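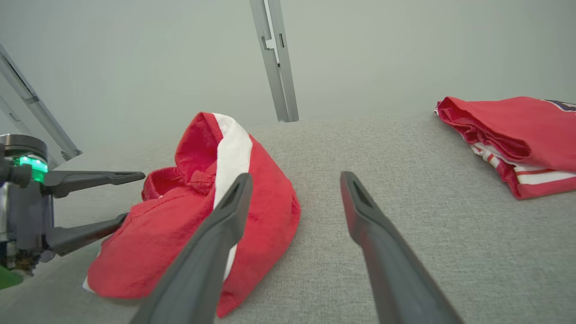 Red dye bleed in a shared wash - cold cycle or pre-soak?

Winlow Laundry Forum > Fabric Care > Colour problems

kowusu
16 September 2026
I run the linen for a small guest house. A new red cotton top went through with two pale tea towels on a 40 degree cycle and the towels came out pink. Detergent was Calilus powder, normal dose. I want a repeatable method for new reds, not a one-off rescue. Current options are a cold wash alone, or a pre-soak in salt water. Which one has any evidence behind it?
Kwesi Owusu

Tubside94
Cold wash alone, inside out, full water level. Salt does nothing for a commercially dyed garment. It is used in the dye bath to push dye onto the fibre, and people have carried that over to home washing where it doesn't apply. Repeat until the rinse water runs clear.

B_Mugo
Partly disagree with Tubside94. Most of what bleeds from a new red is loose dye that was never fixed, and cold water shifts it slowly. I do one hot wash by itself first, at the top of the care label range, then cold from then on. Fewer cycles overall.

Tubside94
Hot also takes some of the colour you want to keep, and it shrinks cheap cotton. Have you measured it?

B_Mugo
Not with instruments. I press a damp white cloth on an inside seam for two minutes before and after. After one hot wash the cloth is usually clean. After one cold wash it usually isn't. 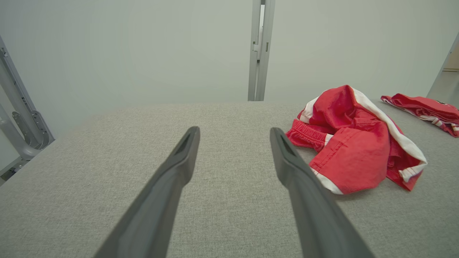
Light grey weave, the sort of surface I'd keep damp reds off.

kowusu
Good point about surfaces. We have a padded folding bench in a similar grey and it has one pink patch already. Does the seam test pick up dye that would transfer to upholstery?

B_Mugo
It should. Same mechanism - moisture plus contact. A dry red garment can still rub off a little, so test with a dry cloth as well.

ferric2992
Colour catcher sheets haven't come up yet. I use the Getinia ones. They pick up some dye from the water but they won't save a white item packed hard against a wet red one. Also, don't leave the load sitting in the drum.

Tubside94
Agreed on the drum. I still say cold first if the garment cost anything.

kowusu
Plan: seam test, hot wash alone if the label allows it, seam test again. Cold for anything marked 30 or lower. The towels are soaking in Essien oxygen bleach, 200 g in the laundry tub. Will post the result once they've dried.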